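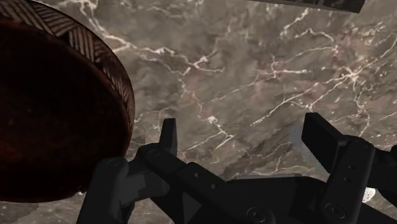
Et si je lâche la manette en pleine descente, le bras continue ou il s'arrête ? Dennis Masanja me l'a demandé dès sa première séance, et comme la question revient souvent je commence par elle : il s'arrête. La pince reste où elle est, l'enregistrement continue de tourner, et vous vous retrouvez avec un long temps mort au milieu de votre démonstration. On verra plus bas comment le couper.

Accueil | Installation | Prise en main | Téléopération | Dépannage
Classé dans : Guides Gusmont > Apprendre une tâche au bras

4. Montrer la tâche à distance

Je pars du principe que Gusmont est installé, que la manette Khaemba est appairée et que vous avez ouvert la scène Oto, la cuisine au plan de travail en marbre. Si la manette clignote encore en orange, retournez au chapitre précédent, je vous attends !

Dans cette section on travaille entièrement en simulation. Vous pilotez le bras, Gusmont note tout (position du poignet, ouverture de la pince, vues des caméras), et c'est cette suite de gestes que le modèle apprendra ensuite à refaire. Prévoyez une bonne demi-journée la première fois, et un café.

4.1 Avant d'enregistrer

1. Cliquez sur « Remise à zéro ». Le bras reprend sa pose de départ et les objets retournent à leur place.
2. Ouvrez la vue du poignet dans la fenêtre de gauche et la vue large dans celle de droite. Moi je garde la vue du poignet en grand, mais c'est une affaire de goût.
3. Choisissez le repère « poignet » ou le repère « scène ». Dans le premier, pousser le joystick fait avancer la pince dans la direction où elle pointe ; dans le second, tout se fait par rapport à la pièce. Débutez en repère scène.
4. Réglez la vitesse sur 10 % et promenez le bras dans le vide un petit moment, sans but. Vraiment sans but, c'est comme ça que la main s'y fait.
5. Ouvrez et fermez la pince plusieurs fois avec la gâchette. Elle est progressive : une demi-pression donne une demi-fermeture.

Note : la vue du poignet est en partie occupée par la pince elle-même. On s'y habitue vite, et les deux doigts font d'excellents repères pour se centrer sur un objet.

4.2 Faire une démonstration

1. Appuyez sur le bouton rond. Un point rouge s'affiche en haut de la fenêtre.
2. Amenez la pince à côté de l'objet visé, pas encore dessus. Le bol est un bon premier objet.
3. Passez à la vue large pour contrôler la hauteur. Dans la vue du poignet on se croit toujours plus haut qu'on ne l'est (j'ai tapé le marbre je ne sais combien de fois avant de l'admettre).
4. Orientez le poignet pour que les doigts passent de part et d'autre du bord que vous voulez saisir, un doigt dedans, un doigt dehors.
5. Descendez lentement. Si ça part de travers, remontez et reprenez l'approche, sans arrêter l'enregistrement.
6. Fermez la pince, attendez un instant, puis levez.
7. Déposez l'objet à l'endroit prévu, ouvrez, dégagez vers le haut.
8. Appuyez de nouveau sur le bouton rond.

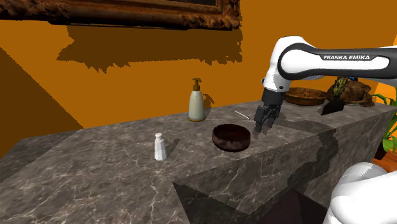

Fig. 4-2. Vue large : pince entrouverte juste au-dessus du marbre, à droite du bol.

Gusmont vous demande alors « Garder ? ». Répondez tout de suite, pendant que vous avez encore le geste en tête. Une démonstration avec une petite hésitation, gardez-la, le modèle a besoin de voir comment on se rattrape. Une démonstration où l'objet a glissé jusqu'au bord du plan et où vous l'avez poursuivi dans toute la cuisine, jetez-la !

Attention : ne changez pas de repère pendant l'enregistrement. Le logiciel l'autorise, le fichier a l'air normal, et l'apprentissage donne n'importe quoi. J'y ai perdu une semaine entière en février.

Attention : la force de contact affichée est celle du simulateur. Ne reprenez pas vos réglages tels quels sur un vrai bras, le chapitre 9 est fait pour ça.

4.3 Combien en faut-il ?

Pour une saisie simple, toujours le même objet et presque la même place, je conseille 100 démonstrations. Si vous déplacez les objets d'une prise à l'autre, montez à 400. Ça paraît énorme, mais une fois lancé on enchaîne, et l'équipe de Gritarthorpe se relaie à deux sur la même manette sans que le résultat en souffre. Pensez seulement à saisir vos initiales dans le champ « Opérateur » quand vous changez de main, vous serez content de pouvoir trier après coup.

Variez aussi vos approches. Si vous arrivez toujours par la droite, le bras arrivera toujours par la droite, même quand il y a une bouteille en plein passage.

4.4 Couper les temps morts

1. Ouvrez la démonstration dans l'onglet « Relecture ».
2. Cochez « Immobilité ». Les passages où rien ne bouge apparaissent en gris sur la bande.
3. Supprimez ceux du début et de la fin sans états d'âme.
4. Pour ceux du milieu, regardez d'abord ce que fait la pince. La courte attente après la fermeture doit rester, le reste peut partir.
5. Enregistrez sous un nouveau nom et gardez l'original.

Note : la coupe automatique raccourcit parfois la fermeture elle-même. Si la pince semble sauter d'ouverte à fermée à la relecture, annulez et coupez à la main.

Quand votre lot est propre, passez à la section 5, « Lancer l'apprentissage ». Laissez la manette branchée, elle servira à reprendre la main pendant les premiers essais.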